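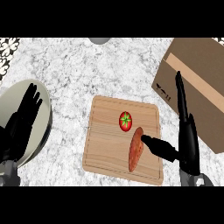 Robot Day at Lindsay! What We Saw and How It Works

Ever wonder how a robot learns to help in a kitchen? We went to the December open day at the Lindsay lab to find out. Lots to see. Not much time. Here goes!

First stop, the practice kitchen. It lives inside a computer. Marble counter, cutting board, a tomato, some bread, a big white bowl. None of it is real! You can't eat it. (Somebody asked.) It's called a simulation, which means a pretend world made with math. Kind of like a video game, only the player is a robot.

Why pretend? Well, real robots are slow to fix. Real bowls break. In the pretend kitchen you drop a bowl, push a button, and the bowl is back. Chiyo Yoshida runs the simulation, and she says one robot task got 111 tries before lunch. Try that with a real tomato. Squish.

Now, arms. Two of them, one for each side, same as you. A robot arm has joints, like your shoulder and elbow and wrist. Each joint has a motor that turns it. The arms we tried out on the lab floor have 6 joints each. The part at the end that grabs stuff is called a gripper. Some grippers have two fingers, some have more.

Picking up bread sounds easy, right? Think about what your hand does. You look. You reach. You open your fingers wide enough. You squeeze, but not to hard. A robot has to work out every one of those steps. Squeeze too little and the bread slips. Too much and you've got crumbs.

Two arms is trickier still. They have to take turns and not crash. Hamish MacAulay showed us a crash on the big screen. Very loud for something that isnt real! He turned the sound down after that.

Next, the drivers' corner. Kids got to steer! You hold two handles and the arms copy you. Saranya Nadar gave everyone 74 seconds on the timer. My turn went badly. I got the pretend bread up, then dropped it, then time. The robot can learn from watching people do it, good tries mostly. So mine probably didn't help much.

Words to know
Simulation: a pretend world inside a computer.
Gripper: the robot's hand.
Joint: a place where the arm bends or turns.
Sensor: a part that lets a robot see or feel things.

Try it at home
Put an oven mitt on each hand. Ask a grown-up for a bread roll and a plastic bowl. Now move the roll into the bowl using only your mitts. Harder than it looks! Next, close one eye and go again. Did you miss? Robots have trouble judging how far away things are too.

Last thing, the snack table. Real bread this time. We ate it with our own grippers.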